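Print this article | E-mail this article

3. How people lay out a small work surface

3.1 Why the bench and not the cupboard

Much of the earlier writing on kitchen order has been about storage, and fair enough, as cupboards stay put and are easy to draw. Our own interest has always been in the bench itself, that stretch of flat space where things land between being fetched and being put away. When Guangming Cai first proposed the Kevside study, he asked us to think of the bench as a kind of neighbourhood, with its quiet back streets and its busy middle, and although we teased him a little for it at the time, the comparison has stayed with us through every draft of this paper.

The households in Kevside and Henolberg were asked to keep a layout diary through April. We received 100 diaries, which was a good many more than we had hoped for, and the entries ran to 2362 in all. Some were a single line ("same as yesterday, kettle moved") and others went on for a page and a half, with sketches and arrows and, in one much-loved case, a recipe for plum sauce written over the top. We read every one of them, the plum sauce included.

3.2 The back row and the middle

The habit that came through most warmly in the diaries was the keeping of a back row. People stand their containers, boxes and cups along the far edge of the surface and leave the nearer part for work. Omerović, in an earlier essay on rented flats, called this the "shelf that isn't there", and we have borrowed the phrase with pleasure. The row is seldom tidy in any strict sense. Tall things sit beside flat things, and what belongs to cooking stands next to what belongs to nothing in particular.

A second habit goes along with the first. The middle of the surface is given over to one broad, flat item, most often a cutting board, and whatever is being dealt with at that moment is set down on it. Diarists wrote about the board as though it were a room of its own. "If it's on the board I'm still busy with it," wrote one woman in Henolberg, "and if it's behind the board I've finished or I haven't started." Figure 1 has both habits together, with a pale blue container, a light wooden box, a cup of utensils and a pink tray along the back, and a metal board in front of them holding a single round pink-red piece.

The cup deserves a word of its own. Utensils kept upright are easy to grab, as any home cook will tell you, and their handles also show at a glance over whatever else has gathered nearby. A tray works the other way. It lies low and open, and it tends to collect the light odds and ends, such as plastic bags, that have no better home.
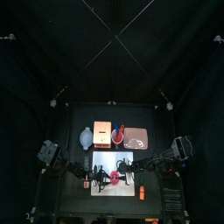
Figure 1. A back row of household objects with a metal cutting board in the middle of the surface.

3.3 When the row breaks down

No arrangement lasts forever, and our diarists were very good-humoured about the evenings when theirs fell apart. The usual culprit was shopping. Bags came in, went down on the board, and the middle was lost until somebody had the energy to clear it. In 9 of the diaries the back row crept forward over the month until it met the board, and in 2 of those the board was finally stood on its edge against the wall, where it became part of the row itself.

We had expected the smaller benches to give way first, but the diaries do not bear this out. Several of the tiniest surfaces were kept beautifully, and a few generous ones vanished under mail and fruit. Luteck's notion of "settling places", spots where an object comes to rest without anybody choosing it, seems to us a better guide than size, and we return to it in Section 4.

Contact the authors | © 2020 the authors | Back to top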